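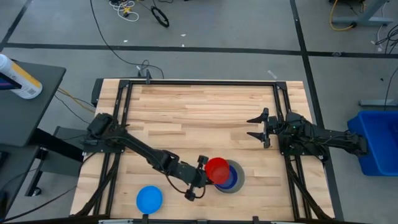 About Plada

Plada sells and rents everyday tableware: plates, bowls, cups and the trays to carry them on. We supply daycares, school lunchrooms, summer camps, church halls and a fair number of families who got tired of sweeping up broken stoneware. Our shop and warehouse are on the same lot, behind the old MacLeod feed store, and you are welcome to come in and handle things before you order.

How we started

Sheldon Girard ran the kitchen at a summer camp for many years and bought dishes the way most camps do, a case at a time from whoever had them. No two cases matched. The bowls from one supplier would not sit on the plates from another, and the cups jammed together when they were stacked. He started keeping a notebook of which pieces worked together, and other camps began asking to see it. Plada grew out of that notebook. The first year's stock was 189 place settings, kept in his garage and rented out by the weekend.

Gordon Lapointe joined two years later to look after the warehouse. We moved to our present building that February -- a cold month to move in, and the heat was not connected until spring.

What we carry

Our basic place setting is a plate, a bowl and a cup. We sell them as a set or one piece at a time, and you can mix colors however you like. Red, two blues and grey are always in stock. Green and yellow come in twice a year and usually go to the daycares first.

We have two main lines. Parix is the lighter one, made for young children and for outdoor meals. The cups are see-through plastic and the plates have a low rim. Bundetti is heavier and costs more. It is meant for lunchrooms that serve hot food every day and run a commercial dishwasher. Bowls from either line will nest on plates from either line, and we check this again whenever a new batch arrives.

We also carry tray racks, drying racks and stacking bins. We do not carry flatware, glassware or disposable plates. Iman Chraibi at the front desk keeps a list of suppliers who do.

Rentals

Rentals go out in bins of 60 pieces, sorted by type. Plates travel flat, bowls travel nested, and cups go in upright with a divider between the rows. Please send them back the same way. Food should be scraped off and the pieces rinsed, but you don't need to wash them. We run everything through our own machine when it comes back, and again if it has been on the shelf longer than a month.

The largest order we can fill from rental stock is 900 pieces. For anything bigger, call us well ahead of time and we will see what can be brought in. Lost or cracked pieces are charged at the replacement price on your rental sheet. Scratches from normal use are not charged.

Sorting and repairs

Every returned piece is looked at by hand. Tanner Chisholm does most of this, with help in the busy months. Pieces with chips or deep knife marks are pulled. Pieces that are only faded go on the seconds shelf by the door, where they sell for less than half price. Campers and college students tend to clear it out by the end of August.

Bins are repaired here too -- mostly handles and lids. If you own bins from us and a lid has split, bring it in and we will swap it while you wait.

Who we supply

We have roughly 700 customers on our books. Most are within a day's drive, and most of them reorder the same colors every time. We keep a record of past orders, so if you need four more blue plates to fill out a set, tell us the name on the account and we can match the line. Colors do shift a little between batches, and Carter Chan will mail you a sample piece if the match matters to you.

Visiting and contact

The shop is open weekday mornings and by appointment in the afternoon. Parking is on the gravel side. Rental pickups and returns are at the rear door; ring the bell and wait, as it can take a minute to walk over from the wash room. For price lists and school accounts, ask for Iman.

Page last updated 2019-07-10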